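# Entretien des textiles, séance 4 : plier, ranger, stocker

Support de cours, M. Obeidat. À relire avant le TP. 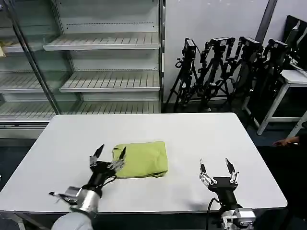 *Fig. 1. Article jaune-vert plié, posé à plat sur une table blanche.*

## 1. Pourquoi le pli compte

Un pli est une contrainte mécanique. La fibre est courbée, comprimée d'un côté et tendue de l'autre. Si l'article reste longtemps dans la même position, la marque s'installe. Trois facteurs jouent :

- la nature de la fibre (le lin et le coton marquent vite, la laine et le polyester reviennent mieux) ;
- l'humidité résiduelle au moment du rangement ;
- le poids de la pile.

Rappel de la séance 3 : un article rangé humide prend des plis plus nets et risque la moisissure. On vérifie les coutures et les ourlets, qui sèchent en dernier.

## 2. Plan de travail

Surface lisse, propre, à hauteur de hanche. Profondeur conseillée pour l'atelier : 80 cm. Les tissus clairs se plient avant les foncés. Une surface rugueuse accroche la maille.

## 3. Méthode de base

1. Étaler l'article, face endroit contre la table.
2. Lisser à la main du centre vers les bords.
3. Rabattre les côtés vers l'intérieur, en suivant le droit-fil.
4. Plier en deux ou en trois selon la hauteur de l'étagère.
5. Retourner, l'endroit visible.

Les bords gansés ou bordés d'un biais sont plus épais que le reste. On les laisse à l'extérieur du pli, sinon ils s'impriment sur les couches voisines. Même remarque pour les fermetures et les boutons.

## 4. Grammage et mode de rangement

| Grammage (g/m²) | Exemple | Rangement |
|---|---|---|
| 80 | voile, doublure fine | roulé |
| 200 | jersey épais | plié en trois |
| 800 | feutre lourd | à plat, sans pli |

Le seuil entre plié et roulé varie selon les ateliers. Chez Chidiac, où Marwan Zein a fait son stage, les doublures sont toutes roulées sur tube carton.

## 5. Stockage long

Refaire les plis tous les six mois en les décalant de quelques centimètres. Papier de soie sans acide entre les couches. Pas de sac plastique fermé pour les fibres naturelles.

## Travail à rendre

Fiche d'une page sur un article au choix : composition, grammage, méthode retenue, justification. Dernier délai : 30 juin 2025.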